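Fuline Standard Hand Capture Kit for Clubs and Classes

Print this page | E-mail this page

If your club has built an arm and is now wondering how to teach it to pick things up, the Fuline Standard may be just the box you've been looking for. We put it together at Dutitz for students who have their robot more or less moving and want to show it how a person handles ordinary things from around the house (dish towels, scoops, bowls, whatever somebody's grandmother can spare), and we've been so pleased with how it has settled in that we keep adding to this page!

There are two ways to record in the kit, and you can use either one on its own. The glove goes on the hand you work with, and the marker cube sits on the back of it so the camera can follow where the hand goes and how it turns. The hand-held gripper carries its own camera and sees things from much closer in. Most groups start with the glove, because everybody wants to try it on, and then get very attached to the gripper a few weeks later.

In the box:
- Glove with marker cube, right hand
- Hand-held gripper with camera
- 2 spare sets of straps
- Cables and recording box
- 33-page club guide, with room in the margins for your own notes

The recording box weighs 556 grams and will ride along happily in a backpack, though we'd wrap the cables separately. They do like to tangle, and an evening can slip away from you while you're under a table looking for the right end. The kit comes with a 2-year warranty covering everything except the straps, which are cheap and easy to replace.

The Ó Flaithearta club has had a kit since last August for its household objects project, and a good deal of what's in the guide came out of their notebooks. They begin with soft things like towels, which can't come to much harm, and move on to harder and rounder pieces once a student feels steady. They also ask whoever is recording to say out loud what they're about to do, so the person at the laptop can label it right away. We liked that so much we gave it its own chapter.
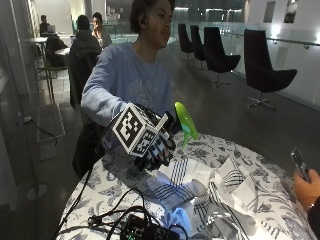
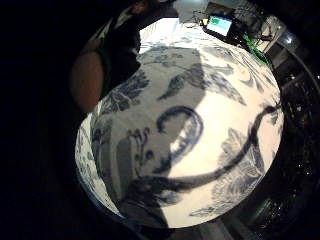

Labeling is the part new groups tend to underestimate, so do leave time for it. A short session with good labels will serve you far better than a long one you have to puzzle over the following week, and younger students often turn out to be wonderfully fussy about it. If you're entering a competition, check the rules on recorded demonstrations before you order, as some allow them only in the practice rounds.

School orders are welcome, and we're glad to talk through your project first.

Page updated 20/07/2021

Print this page | E-mail this page

Reader comments

clubmom_north: Does the glove come in a left hand? Two of our best kids are lefties.

Dutitz shop: Not in the Standard yet, but we can make one up to order. Drop us a line with a hand measurement!

tinkershed: Straps run a bit long for middle schoolers. We folded them over and put in a stitch. Very happy otherwise.

gearsandglue: Could you post the labeling chapter as a sample? I'd like to show it to our teacher before we ask for the money.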